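Subject: Re: [allotments-list] Water butts, the shared tank and the summer rota
From: Amna Memon
To: Grellham allotments list

Hello all,

Replying to Shewit's message, which I have left in below for anyone who joined after it went out. I have taken the points in order and cut the parts that were settled at the gate.

Shewit Mekonnen wrote:

> Could we please sort out the water before June. Last year the shared
> tank by the top path was down to the dregs three weekends running, and
> the plots at the bottom end got nothing unless somebody walked up
> before breakfast.
>
> I would like to suggest:
>
> - everyone with a shed puts up guttering and a butt by the end of
> spring
> - the tank is kept for people who have no roof to collect from
> - no hoses on the tank at all, cans only
>
> I also want to know what happened about the ballcock. It was sticking
> in the autumn and I was told it would be seen to.
>
> Last thing, is anyone else on the bottom row finding the soil goes like
> concrete? I put on two barrows of compost and you would not know it.
>
> Shewit

First, guttering and butts. I agree with the idea but I don't think we can make it a rule. The tenancy says what we may put up and it says nothing about what we must put up, and several sheds on the Cudska Road side are too far gone to hang a gutter from. What I would say is that it is worth doing if your shed will take it. Mine is a small one and I have had a 217 litre butt on it for three years. It fills in a decent wet week and lasts me a fortnight in dry weather if I am careful.

Things I got wrong the first time, so you don't have to. I stood the butt straight on the soil and it tipped as it filled. It needs slabs or blocks, and they need to be level, and high enough that a can goes under the tap. I had the gutter dead flat too, so the water sat in it and bred midges. It wants a slight fall towards the downpipe. And put a lid on. Apart from the leaves, the lane side of the site has small children going past it and an open butt is not safe.

If you have room for a second butt, link it to the first with a short length of hose near the top. The kits cost more than they should. A bit of pipe and two tank connectors from the builders' merchant will do the same job.

Secondly, the tank. It holds 2,000 litres when full, and that sounds a lot until a dry Saturday. I am in favour of keeping it mainly for those without a roof, but I would add anyone raising seedlings in trays, as they can't wait. I don't want us checking up on each other. If people know who the tank is meant for I think most will leave it alone.

Cans only, yes. That has been the rule for as long as I have had a plot and the notice has simply faded. I will redo the notice. A hose left running into a trench takes the tank down faster than all of us with cans, and it does the plants less good, as most of it runs off along the top.

Thirdly, the ballcock. I can answer this one. It was not seen to in the autumn. The part we were sent was the wrong size and went back, and then the water was off for the winter so it was left. The new one is fitted and the tank filled and shut off properly when I watched it on Wednesday. The mains pressure is low in the early evening, so if you find it slow to refill at that time there is nothing wrong with the valve. It was up to the mark again by the next morning. If you see water coming out of the overflow, please lift the lid and jiggle the arm, and then tell me. Please don't bend the arm. It has been bent before and that was half the trouble.

Now the soil, which is the part of Shewit's message I most wanted to answer.

The bottom row is clay. It was a pond or close to it before the site was laid out, and the old plan in the hut marks that end as Gedine Bottom. Two barrows on a full plot is not much on ground like that. I put a layer as deep as my hand over one bed each autumn and it took until the third spring before I could get a fork in without jumping on it. So keep going, but put it all on one or two beds instead of spreading it thin.

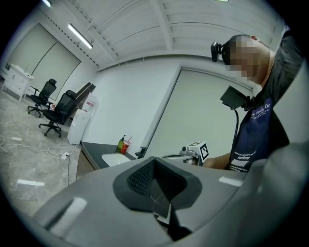 Don't dig it in when it is wet. Leave it on top in November and the worms will take most of it down by planting time. If you walk on clay in a wet February you undo the whole year's work, so lay a board down if you have to reach something. I would also stay away from adding sand. You would need lorry loads of it to make any difference, and a small amount sets like mortar.

Mulch saves more water than anything else we have talked about. On the beds where I had a thick layer of straw or old leaves I watered the courgettes twice a week in the hot spell. On the bare bed next to it I was there every evening and they still flopped. Water first and mulch afterwards, or you only keep the dry in. Leave a gap round the stems or the slugs will move in.

For those asking at the gate about when to water: early morning if you can manage it, and evening if you can't. A full can at the foot of each plant twice a week is better than a splash every day. Beans and squash want the most once they are in flower. Onions and garlic can be left alone from midsummer, and they store better for it. Potatoes need it when the tubers are forming and not a great deal before.

Sunken pots are useful on the clay. Take an ordinary plastic plant pot, bury it to the rim beside the courgette or tomato, and fill that. It goes down to the roots instead of off down the path. I have a stack of old pots behind my shed and anyone can have some.

The rota. We need two people a week through the summer to look at the tank, clear the leaves off the mesh and check that the gate tap is off. It takes less than 90 seconds if all is well. The sheet is on the inside of the hut door. The first half of July is empty and so is the last week of August. If you are going to be away, please swap with somebody directly and alter the sheet, and don't send it all through me, as I will lose track.

On butts, the Singhal yard behind the station sells used food barrels, which are cheaper than new butts and a good deal stronger. Ask what was in them. The one I bought had held olives and I rinsed it out for a week. They don't come with a tap, so you need a drill and a hole cutter, and I have both if you want to borrow them. I can also fit a couple in the back of the car if several people want one, but I need to know before the end of the month.

Shewit, if you are down at the weekend I will walk along and look at your beds with you. Bring a fork.

Amna
Plot 2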